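Changeover notes for holiday lets: laundry, limescale, lost property

Last revised May 3, 2019

These notes cover the turnaround of a self-catering property between a 10 am departure and a 4 pm arrival. They are written for owners who do their own changeovers and for anyone paid by the visit. The methods were worked out at Kurnow, a two-bedroom cottage in a hard-water area, and at Mesau, a ground-floor flat with no outside drying space. Adjust for your own water, machine and floor coverings.

Order of work

Strip the beds first and start the washing machine before doing anything else. The machine sets the length of the visit. Open the windows, empty the fridge, load the dishwasher, and then clean from the top of the house downwards. Bathrooms come before bedrooms, so that descaler can stand while the beds are made. Floors are last, working backwards to the door.

Keep the cleaning kit in one crate with a fixed list taped inside the lid. Refill it at the end of each visit. A second spray bottle of each product costs little and avoids carrying one up and down stairs.

Bed linen

Wash white cotton at 60 degrees with a powder detergent. Liquid detergents generally contain no oxygen bleach and will leave white pillowcases grey over a season. Do not use fabric softener on towels. It coats the loops and reduces the amount of water they take up.

Fill the drum to the point where a flat hand still fits above the load. One double duvet cover, one fitted sheet and four pillowcases is enough for a 7 kg machine. Button the duvet cover before washing or it will swallow everything else and come out with a wet lump in one corner.

Hold three sets per bed: one on, one in the wash, one on the shelf. Mark the size on the inside hem with a laundry pen. D for double, K for king and S for single will still be readable after 80 washes if the ink is ironed before the first one.

Foundation, fake tan and sun cream should be treated dry. Work a little washing-up liquid into the mark, leave it for 10 minutes, then rinse from the back of the cloth. Avoid chlorine bleach on sun cream, as some formulas react with it and turn the mark orange.

Hard surfaces and patterned walls

Wood-effect floors and worktops need a damp microfibre cloth and very little else. Standing water gets into the joints and lifts the edges. Wipe along the grain, turn the cloth often, and dry with a second cloth. Dark finishes show dried detergent as a dull film; if it appears, halve the dose and go over the surface again with plain water. Fine scratches in a dark panel can be made less obvious with a matching wax stick, buffed off after a few minutes, but the wax has to be renewed.

Bold wallpaper and printed panels hide small marks well and hide damp equally well. Check the lowest part of the wall with the back of the hand each January, when the heating has been running and condensation is at its worst.
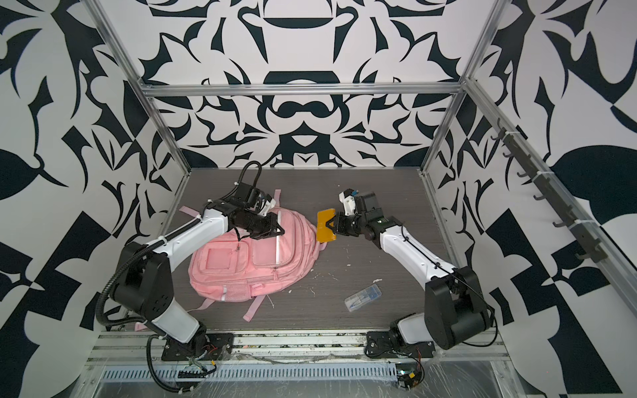 Test any cleaner on a section behind furniture. Vinyl-coated papers will take a weak solution of washing-up liquid. Uncoated papers will not, and should only be brushed down with a dry, soft brush. Grease behind a headboard can be lifted from uncoated paper with a piece of white bread, pressed and not rubbed.

Limescale

Citric acid is cheaper than branded descaler and has no smell. Dissolve two level tablespoons in a litre of warm water. Use it on shower heads, taps and kettles. Keep it off marble, limestone and any tap with a worn finish.

For a shower head, fill a freezer bag with the solution, tie it over the head with an elastic band and leave it for 17 minutes. Longer does no harm to sound chrome but is rarely needed if the job is done at every second changeover. For the kettle, bring the water to the boil in the usual way, switch off, add the acid once the water has cooled a little, leave until the scale has gone, and then rinse twice.

Never mix acid cleaners with bleach. Store them in separate crates if more than one person cleans the property.

Kitchen checks

Guests judge a kitchen by the oven door, the cutlery drawer and the bin. Wipe the door glass with a paste of bicarbonate of soda and water — it can dry on while the rest of the kitchen is done. Lift the cutlery tray out completely; crumbs collect underneath. Wash the bin as well as changing the liner.

The Cekeo inventory sheet we use has 46 lines for the kitchen alone. Only the lines for glasses, sharp knives and tea towels change often. Check those every visit and leave the remainder for a monthly count.

Lost property

Search the same places in the same order: under both sides of each bed, behind the bathroom door, the charger sockets, the safe, the washing machine drum, and down the sides of the sofa. Then check any flat surface near the front door, where people put down small things while carrying bags out.

Bag each item separately. Write the property, the room and the departure date on the bag. Do not go through a wallet or handbag for an address; the booking record has one. Message the guest the same day and agree the postage before sending anything. Wallets, passports and keys go by tracked post only.

Leather that has to be stored should be kept closed, out of plastic, in a cotton bag or a clean pillowcase. Plastic traps moisture and the surface can turn tacky or grow mould.
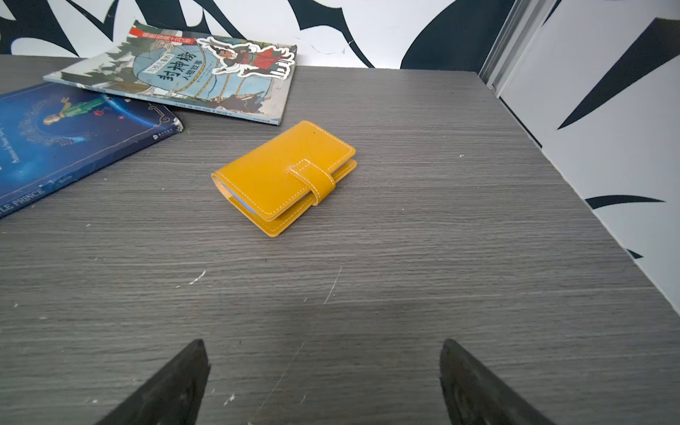 Drying without a garden

Mesau has one airer and a dehumidifier. Set the dehumidifier a metre from the airer in the smallest room with the door and window shut. Hang sheets over two rails with a gap between the layers. Towels need more space than sheets and should be shaken hard before hanging.

If the linen will not dry in the time available, send it out. Zalewska, the laundry we use, collects by the bag and returns it pressed. Label the bags on the outside and keep a written count of what went in.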